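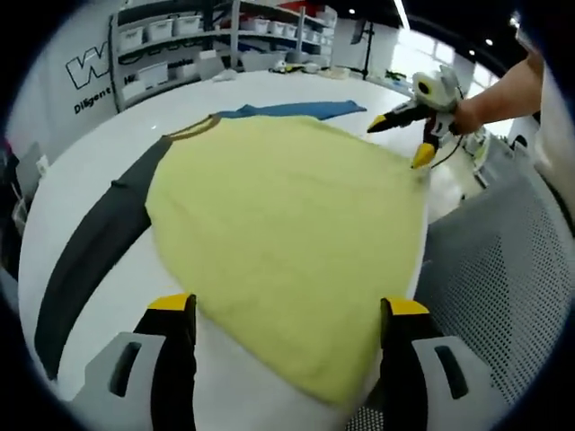 Clothing Program Update

The Dukgate Clothing Exchange will accept donations for its winter distribution through the end of January. Last season the exchange provided 1,790 garments to 398 households, and requests for shirts and other everyday tops again exceeded supply.

Donors are asked to wash and dry all items before bringing them to the Angelovski Building. Shirts should arrive right side out, with the buttons fastened. Each one is laid flat on a table, checked at the collar, the cuffs and the hem, and then folded to the standard width used on our shelves. Long-sleeved shirts are folded with the sleeves crossed over the back – a change from last year, when sleeves were tucked underneath and often came loose in the bins.

Two-tone shirts, including those with sleeves in a different color from the body, are now shelved according to the color of the body. Sizes are marked on a paper band, and garments with no readable label are measured across the chest and assigned the nearest size. Small stains and missing buttons are noted on a repair slip. Items that cannot be repaired are sent for textile recycling.

Catarina Garcia has been appointed coordinator of the folding room and will oversee the intake schedule. Stepan Yatsenko continues to manage repairs. Donations are received between 2 and 5 p.m. at the side entrance. Groups wishing to deliver more than five bags should contact Ms. Garcia in advance so that table space can be reserved.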